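Letmont International Placements
Minutes of the Program Review Meeting, July 13, 2022
Chair: Arwel Penry

1. Minutes of the previous meeting
Approved without amendment.

2. Summer placements
The Chair reported that 14 participants are now in country with the Rirnik teaching program. All have met their host families. Two asked to change lodging and were moved within the week. 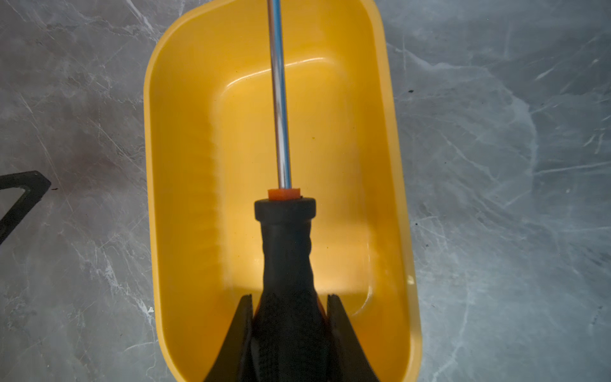

Members discussed airport pickups. It was agreed that the local office will confirm each arrival by text message, and that the home office will notify the emergency contact on the same day.

3. Fees
The deposit for the December intake was set at $95. The $2,000 program fee remains unchanged – flights and visas are still excluded, and the website is to say so more clearly.

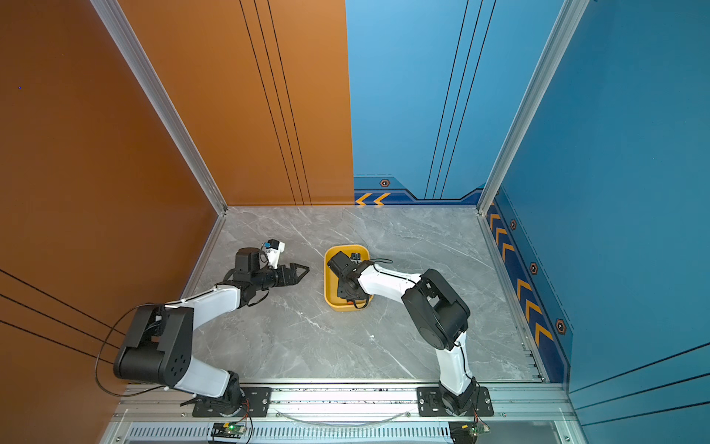

2 min read

4. Partner organizations
Nouri has offered weekend language classes for participants. The offer was accepted for one term, subject to a written schedule. The draft agreement with Stellix on travel insurance was deferred – the section on medical evacuation is incomplete.

5. Participant handbook
The packing list and the vaccination page are to be revised before the December intake. Action: A. Penry.

The meeting was adjourned.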